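Week three of teaching the planner in Urnis that a bag is an object. Thread, because I need to complain to somebody and the compiler has stopped listening.

1/ The old segmenter, Bistance, was raised on boxes and tins. Show it a box and it's a genius. Show it anything crumpled and it offers you 16 separate objects, all of them very confident.

2/ So I moved the grasp scoring to before segmentation. Pick somewhere worth pinching first, argue about what it belongs to later. Philosophers may object. The unit tests don't, apart from 6 of them.

3/ Then there's plaid. The depth is fine with plaid. The colour branch sees every stripe as an edge and every edge as a thing one might like to pick up. 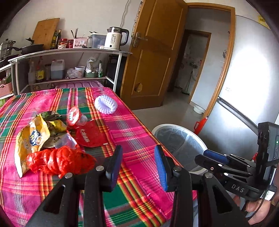
Red mesh bag, yellow snack bag, plaid cloth. My three enemies, one table.

4/ Clear plastic is its own misery. Depth goes straight through and reports the tablecloth. I now mark those patches "unknown" and make the planner come in slowly, like a man looking for his glasses.

5/ Cost of all this: 117 ms a cycle. Budget was 200, so I've already been asked what else I could fit in. A nap.

6/ Branch is called clerka-soft. Please don't merge it before I've fixed the finger width units. Somewhere in there a millimetre is still a metre, and the planner thinks it can pick up the fridge.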